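Notebook, dye bench, February
7.40 am

Madder vat round 2. Kept the bath at a low simmer this time, no boil, because last go went brown on us and Manon reckons that was the heat. I still think it was the water. Tap here is hard as nails since they switched the supply over. Used tank water for pots 1 to 4 today, tap for the rest, so we'll find out.

Mordant: alum at the usual rate, cream of tartar left out. Sylvie wants it back in for the wool. Fine for wool. Cotton doesn't care and it costs money.

Skeins are the Vonwood 2-ply, scoured yesterday arvo. Scour water came out filthy, had to do it twice. Note to whoever orders: the last lot from them was much cleaner, ask what changed.

9.15. Bath colour good, proper brick red. Pulled one test skein at the half hour, squeezed it, hung it. Lighter than the Brøndum card, nearer apricot. Put it back for another hour. Thermometer in pot 3 is reading 6 degrees under the others, either the hotplate's crook or the probe is. Swapped probes. Hotplate. Labelled it, DO NOT leave it for the long soaks.

11.00. Iron modifier on 7 skeins, tiny pinch, dissolved first. Went plummy straight away, lovely. Éabha's note from last year says five minutes max or the fibre goes harsh, so pulled at four. Rinse was pink for ages. Need a better way of rinsing that doesnt use half the tank.

Lightfast strips: taped up in the north window, half covered with card. Ginette to check at end of month. Please dont move the card!! Last set was useless as someone tidied it.

Old garments for the overdye day are piling up. Anything with a striped knit goes in the weld, I want to see how the pale bits take it.
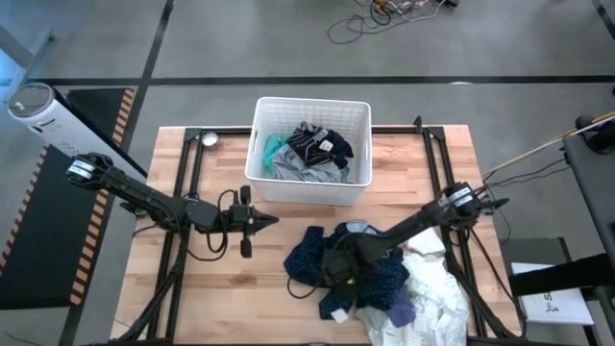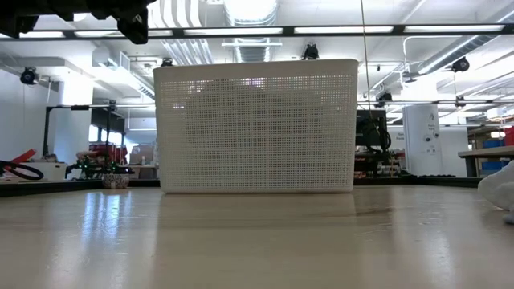

Overdye rules as agreed: natural fibre only, check the label, if there's no label do a burn test on a thread from the seam. Poly blends go back to the owner. Kurniawati has a list of who gave what, ask her before cutting anything up.

Weld order from Dristura still not here. Rodine can do it dearer but next-day. Give it untill Manon's back then just buy it.

2.30 pm. Tank water skeins clearly redder than the tap ones, even wet. So it WAS the water. Some of it anyway. Will look again when dry and write the shades in against the card. Pot 5 a bit streaky, overcrowded, my fault.

To do: descale urn, new gloves (size M), find the good strainer.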